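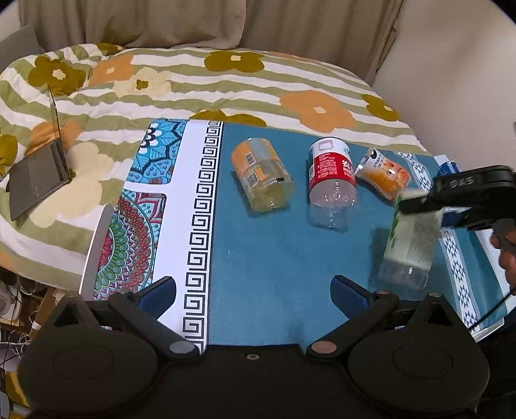

Figure 2. Hand-held gripper above a patterned teal cloth, with a clear plastic bottle lying on its side at left-centre.

3.2 Collection of part-used vials

Drug waste was collected from the two theatre suites at Stollow and from the day surgery unit at Vellitz. Both sites use the same standard list of induction agents, muscle relaxants and vasopressors, but differ in how drugs are drawn up. At Stollow, emergency drugs are prepared by the anaesthetist at the start of each list and discarded at the end of it if not used. At Vellitz, ephedrine and metaraminol are bought in as prefilled syringes, and only suxamethonium and atropine are drawn up in advance. The difference was present before the study and no attempt was made to bring the two sites into line.

A lidded bin was placed beside the anaesthetic machine in every participating theatre. Staff were asked to put into it any syringe, ampoule or vial that still held drug at the end of a case, with the label left on. Controlled drugs were excluded, as their disposal is already witnessed and recorded in the register. Intravenous fluids and local anaesthetic given by the surgeon were also excluded. Bins were emptied each evening by the theatre support team and taken to the pharmacy store, where they were kept locked until weighing. Lists running on a Sunday were emergency lists only and are reported separately in Section 4.3.

3.3 Measurement of residual volume

Residual volume was measured by weight. Each container was weighed as received, emptied, and weighed again on the same balance, and the difference was converted to millilitres using the density given by the manufacturer. Where no density was available, that of water was used. For lipid emulsions this would have led to a small error, so propofol was handled with a separate density value measured in the pharmacy laboratory. Containers holding less than 2% of their labelled volume were recorded as empty. This cut-off was chosen after a pilot run, in which repeat weighings of such containers did not agree well enough to be useful.

Labels that had been torn or smudged were read by a second member of the team. If the drug could still not be named, the container was entered as unknown and left out of the analysis by agent, though it was kept in the totals by mass. Syringes with a handwritten label were accepted only if both drug and strength were legible.

3.4 Estimation of environmental load

The mass of each discarded drug was multiplied by an emission factor covering manufacture, packaging and high-temperature incineration. Factors were taken from the Stivura inventory where an entry existed. For agents with no entry, the factor for the nearest compound of similar synthetic complexity was used, following the approach of Mnguni. Transport from the wholesaler to the hospital was left out, because both sites share a single supplier and delivery route. Packaging was treated as discarded in full whether or not the drug inside had been given.

Persistence in water was considered apart from carbon. Propofol is of particular concern in this respect, as it breaks down slowly and is toxic to aquatic life. Any volume poured into a sink was therefore to be recorded on the theatre sheet, although entries of this kind depended on staff remembering to make them and are likely to be too few.

3.5 Sample size and analysis

The target was 500 general anaesthetics across the two sites. This was expected to allow a difference in wasted propofol per case to be detected with adequate power, assuming that at least 70% of cases would have a complete bin record. Cases with an incomplete record were kept in the description of the sample but not in the comparison between sites. Wasted volume was strongly skewed and is given as median and interquartile range. Sites were compared using a rank-based test, and a regression model was then fitted with vial size, length of case and grade of anaesthetist as predictors. The model was specified by Qiuyue Guo before the records were unlocked.

Collection began in October. During the first week, staff at Stollow placed empty ampoules in the bins as well as part-used ones, and the instructions on the lid were reworded. Records from that week were retained, since empty containers could be identified at weighing and had no effect on the residual volume. No changes were made to the bins at Vellitz.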